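Vakeren 双指夹爪工作站试用评测：小件织物分拣岗位
2021年9月29日
栏目：设备与岗位

一、评测范围

本次评测的对象为 Vakeren 双指夹爪工作站，由 Greltano 负责供货、安装与首次培训，安装地点为 Donbridge 布草服务中心后区的小件分拣间。评测依据为累计134小时的带料运行记录、岗位人员的书面意见，以及设备评估组的现场查看。大件布草（床单、被套、台布）不在本次范围之内，该类物料仍沿用原有流水线。

小件分拣岗位的工作内容是将烘干后的抹布、毛巾、短袜及小块衬布逐件取出，平放于台面，检查后按类别送入下一工序。该岗位动作单一、重复率高，轮岗人员对手腕和肩部不适的反映较为集中，历次岗位座谈均有提及。中心决定引入夹爪承担“取件、平放”两个环节，检查与归类仍由人员完成。

二、安装与环境要求

工作站占地不大，原有分拣间未作隔断改造即可容纳。台面为白色，出厂高度为80厘米，支架可调，但调整时须由两人配合，且每次调整后必须重新执行台面标定。对于实行轮岗的单位，这一点使用起来并不方便：不同身高的人员同班作业时，只能取折中高度，并由中心另行配备脚踏。建议厂方在后续型号中提供可记忆的高度档位。

白色台面与深色织物之间反差明显，便于识别。浅色毛巾的情况则差得多，白色方巾尤其容易漏识别。Greltano 的技术人员建议更换一块深色台垫，评估组试用后认为有效，但换垫须停机，混批作业时频繁更换并不现实。目前的做法是按颜色分批投料，由班前准备人员完成，这部分工时应计入岗位编制，不能视为零成本。

照明方面，夹爪在台面上会投下较大面积的阴影。识别程序对阴影的处理总体可靠，试用初期偶有将阴影边缘误判为织物的情形，经软件更新后已少见。分拣间靠窗的使用单位应加装遮帘。

三、夹爪本体

夹爪主体为哑光黑色结构件，两指可张开较大间距。指体外层缠有蓝色胶带，指尖装有灰色绒面软垫。软垫的作用是增加摩擦并避免勾丝，就毛圈类织物而言，效果优于评估组此前见过的橡胶指套，取放后的毛巾表面未发现明显拉线。

蓝色胶带的处理则显得粗糙。胶带系手工缠绕，表面有褶皱和重叠，指体中段留有一处小的缺口，可以看到下方的黑色部分。厂方说明胶带属于易耗件，由使用单位自行更换，随机附有备用卷。从维护便利的角度看，这一设计可以接受；从布草行业的卫生管理要求看，褶皱处容易积存绒毛，擦拭时间偏长。评估组倾向于采用可整体拆洗的一体式护套，已将该意见书面提交 Greltano。
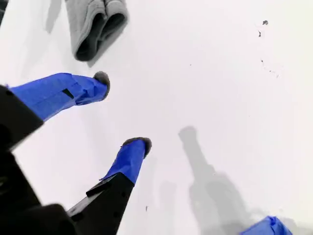
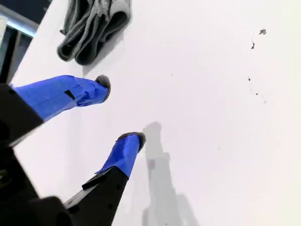
作者：覃映岚
Donbridge 布草服务中心 设备评估组 评测专员

四、作业表现

试用期内共投料约2000件，其中1402件由夹爪一次取件并平放到位，其余由夹爪重复尝试或转由人员处理。单看这一结果，尚不足以支撑夹爪独立承担该岗位，但已能明显减轻高峰时段的压力。需要说明的是，评估组未对投料作任何筛选，烘干后自然缠绕、卷叠的织物一并投入，因此结果低于厂方在标准物料上给出的预期，属于正常现象。

按物料类别看，单层抹布和中等厚度的毛巾表现最为稳定。堆叠成团、带有多层折口的织物较难处理，夹爪有时只捏住外层，提起后内层滑落，须重新取件。短袜的困难在于开口方向不固定，夹爪能够取起，平放后却常需人员再理一遍。薄衬布容易与台面贴合，绒面软垫在此类物料上优势不大。

速度方面，夹爪的节拍慢于熟练人员，但在一个完整班次内较为均匀。岗位人员反映，班次后半段的体力差别最为明显：原先到这一时段取件速度会自然下降，现在可以把精力集中在检查上。返洗件的检出情况在试用期内有所改善，评估组认为与检查时间更为充裕有关，但样本有限，暂不作定论。

台面清洁是一项新增工作。使用一段时间后，白色台面上会出现零星深色碎屑，主要集中在夹爪活动较少的一侧。碎屑本身不影响取件，但可能附着在浅色织物上。现行规定为每批换料时擦拭一次，交班时彻底清洁一次。

五、对岗位及人员的影响

本评测认为，设备性能只是引入决策的一部分，对使用单位而言，岗位如何重新划分更为关键。现将试用期内的变化记录如下，供同类单位参考。

岗位名称由“小件分拣员”调整为“小件检验与设备值守员”，职级和薪酬随之重新核定。试用前中心已向全体后区人员作出书面说明，明确试用期内不因设备引入减少岗位，不降低现有工资标准。该说明对试用的顺利开展起到了实际作用，人员愿意如实记录故障和不便，评估组因此得到了质量较高的反馈。

培训由 Greltano 派员完成，内容包括启停、急停、取件失败后的复位，以及胶带和软垫的更换。课堂部分安排过密，复位操作讲得太快，多数人员是在上岗后由同班人员相互带教才真正掌握。现场操作面板的中文翻译也存在问题，“复位”与“重启”在不同页面中混用，曾引起误操作。厂方已答应在10月的版本中统一用语。

协作距离是人员意见最多的一项。夹爪运行速度不高，并设有接近减速功能，但初期仍有人员对伸手到台面一侧取件感到不安，习惯等夹爪完全停下再动作，节拍因此被拖慢。后来在台面边缘贴出取件区标线，情况有所缓和。年资较长的人员适应较慢，班组长在排班时给予了照顾，将其优先安排在检验侧。

也有人员提出，工作变得安静而单调，原先两人面对面分拣时可以随时交流，现在一人值守一台设备，整个班次说不上几句话。该意见未列入设备缺陷，但评估组认为应当记录。中心现已改为两人共同值守，每隔一段时间互换检验与值守，效果尚待观察。

六、与 Ñahui 同类产品的比较

中心在选型阶段曾借用 Ñahui 的吸附式取件装置作短期对比。吸附式装置在平整、致密的织物上速度更快，噪声也更大，毛圈类织物则漏气严重，基本无法取起。就以毛巾、抹布为主的单位而言，双指夹爪更为适用；以餐巾、衬布为主的单位，可优先考察 Ñahui 的产品。两家产品的操作面板均可满足日常需要，Ñahui 的界面用语更为统一，Greltano 的售后响应更为及时。

七、评定意见

评估组对 Vakeren 双指夹爪工作站给出“有条件推荐”的评定。

推荐使用的单位应具备以下条件：小件物料以中厚织物为主；能够实行按颜色分批投料；引入前已就岗位安排与员工完成书面沟通。

尚需厂方改进的事项：指体护套改为可拆洗结构；台面高度设置记忆档位；统一中文界面用语；改善对多层卷叠织物的取件策略。

耗材方面，绒面软垫在试用期内更换过一次，更换前边缘已有起毛，取薄料时打滑增多。软垫须向 Greltano 单独订购，不可用普通毛毡替代。中心曾自行裁制一副，厚度不一致，装上后两指合拢时有偏差，当班即予拆除。需要备件的单位，下单时应注明指型，上下两指的软垫请成对更换。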